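Category: Workshop notebook / Adhesives and labels

Monday, August

Label peel test, second round. Shuk-fan Man wanted the Vundach stock checked again after the humid week, so I pulled 20 labels from the middle of the roll and put them on painted steel offcuts. Wiped with alcohol, left to dry, applied with the rubber roller, 3 passes each.

Offcuts went on the shelf by the window at 9:40. The Mandiven labels from last time are on the shelf below, marked in pencil on the back. Don't mix them up, the liners look the same.

Peeled the first five after lunch. Four came away clean. The fifth left a strip of glue along one side, and I think I missed that edge with the roller. Wrote it down as a fail anyway.

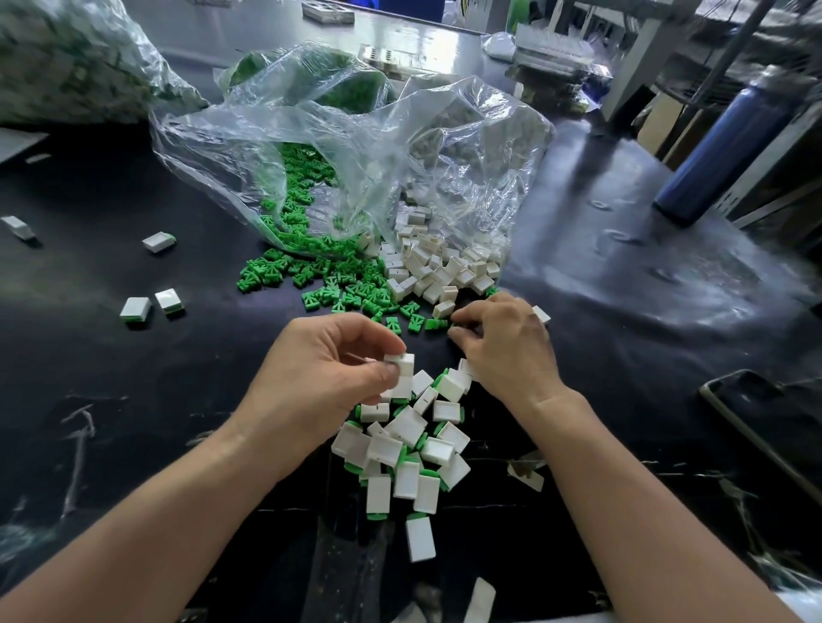 The other fifteen stay on until tomorrow morning. If the glue strip shows up again I'll cut a fresh set from the outer end of the roll and compare. Shuk-fan thinks the outer turns pick up moisture first. Could be, but the roll was bagged.

Stock: 156 Vundach labels left on the open roll, one sealed roll of 700 behind it. The Xia printer skipped twice on the small text, so I turned the heat up one step and it printed fine after that. Ribbon is getting low.

To do: order ribbon, ask Gevov for the storage sheet, find the good tweezers.

2 comments | 0 shares
Last updated: Monday, 4:15 pm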